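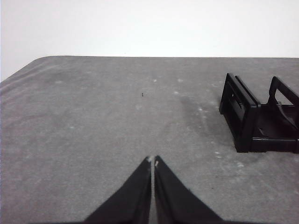
4 min read - 212 views

Replacing a laminate counter vs. painting it - rental kitchen

gravelpit_dan
I'm redoing the kitchen in a two-unit rental in Medina and I'm stuck on the counters. They're the original laminate, a beige that has gone yellow by the window. No swelling at the sink, no burns, one chip near the stove. Quote for new laminate, installed, came in at $2,900. Quote for quartz was $3,792 because the run is short and they had a remnant. Paint kit is a fraction of either one. The current tenant leaves in April and I want the next one in right after. Has anyone had a painted counter hold up with tenants?

morrow_st
No. I painted two of them. The first lasted one lease and the second didn't make it that long. People set hot pans down and drag things across it, and once the topcoat is through you can't spot-fix it so it matches. Get the new laminate.

Inmaculada Campos
I disagree with morrow_st. I painted mine in gray six years ago and I still use it every day. The prep is what matters. I sanded with 150, wiped it down twice, used a bonding primer, and let the topcoat cure for three full weeks before I put anything on it. Most people wait two days and then blame the paint. 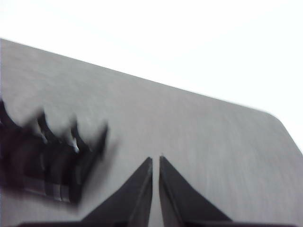
Flat gray, rounded corner.

morrow_st
You own your place and you live in it. That's a different situation. A tenant won't use a trivet because you asked.

Inmaculada Campos
Some of mine did. I rented the downstairs for two of those years, same paint.

gravelpit_dan
Three weeks of cure time is a problem for me. That's most of a month's rent, and I would have to add it to the cost of the kit.

teakettle44
Look at the remnant quote again before you decide. Does the $3,792 include the sink cutout and hauling off the old top? Mine didn't, and the final bill was a good bit higher. Also ask if the faucet holes are extra. I went through Skasumgate and they itemized everything, but I had to ask for it.

gravelpit_dan
Cutout yes, haul-off no. I can take the old top to the dump myself.

lowtide_b
Third option: do it yourself with stock laminate sections from the big box store. I paid $1,633 for two sections, end caps, a new sink and a faucet. It took me and my brother-in-law one weekend. The miter at the corner was the only hard part. If your run is straight you don't even have that. 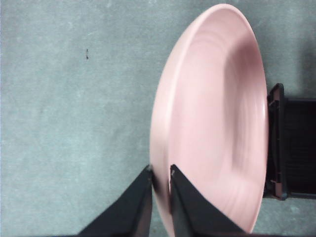
I would also keep the color plain. I went with a speckled pattern the first time and it hid crumbs so well that the tenants stopped wiping it. A light solid shows the mess and it gets cleaned.

morrow_st
Agree on DIY laminate. Disagree on the light solid. Coffee and turmeric will stain a white one. Go mid-tone.

Inmaculada Campos
Coffee comes off with baking soda paste. Turmeric fades if it gets sun - give it a few days.

gravelpit_dan
It's a straight run, 9 feet. I'll price the stock sections. If they're out of a decent color I'll go back to the quartz remnant. Not doing paint on this one, but I may try it on the bathroom vanity.

teakettle44
Check that the wall is square before you buy. Mine was off by half an inch over 8 feet and I had to scribe the backsplash.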